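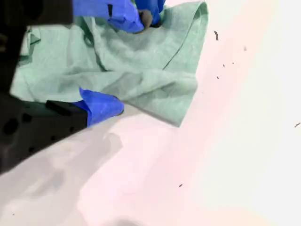 *Cloth work at the Troder robotics club: blue fingertips on the green cloth.*

# Let the students fold badly

11 August 2025

I have taught at the Troder club for several years, and every summer a parent asks me the same thing: why do the students spend so many weeks on a piece of cloth? Other clubs build cars that follow a line, or arms that throw a ball. Our students try to make a gripper fold a small cloth in half, and most of the time the result is a heap. I want to defend this heap.

In November our students will go to the Cisen Cup, where teams can choose between two tasks. The first is stacking blocks. The second is folding fabric. Last year almost 94 teams entered, and very few chose the fabric. I understand them well. A block stays the same block after you touch it. If you know where its corners are, you know nearly everything. A cloth takes a new shape each time a finger presses on it, and one pinch sends creases to places the student did not think about. The program which worked before lunch does not work after lunch, and the student must ask why.

This question is, in my opinion, the whole value of a school club. I have seen teams with blocks who finished in three weeks and then spent the rest of the term painting their robot. They were happy and they had a good score. But when I asked them why the arm slowed down before each block, they could not tell me. They had copied that part from the team before them.

Our students cannot copy so easily. They keep a notebook of all attempts, and this year it has reached 1439 entries. Many entries are only one line: "slipped", "took two layers", "pulled the corner under". I find these lines more honest than a final report. A student who writes "took two layers" again and again begins to think about how hard the finger should press, and from which side it should come. Then she tries soft covers on the fingertips, and changes them, and changes them again. No teacher gave her this exercise.

There is an argument against me, and it is a serious one. Young people need success. If a beginner fails for a whole term, he will go to the football club, and he will be right to go. We lost some good students in this way, and I think it was my fault. I now give the new ones a smaller task first: pick up one corner, hold it, put it down. When they can do this, they may start to fold. It is slower for the club, but they stay.

The other argument is money. The gripper kit from Vodano cost us 2489 pounds, and we could pay it only with the Subramaniam grant. For 700 pounds we could buy a simple arm for blocks, and perhaps a second one later. Our school is not rich, and I do not say that every school should do as we do. But cloth itself costs very little, and a club with a cheap gripper can also learn a lot from an old napkin.

What I would really like to change is the scoring. At the Cisen Cup a fold is measured only at the end: are the edges together or not? A team with a lucky program gets more points than a team which understands its bad fold. I would give a third of the points for the notebook, and I would let the judges choose any page and ask about it — five minutes with the students alone, without their teacher. I have written this to the organisers and I am waiting for their answer. Until then we continue with the green cloth on Monday evenings, and parents are welcome to come and watch.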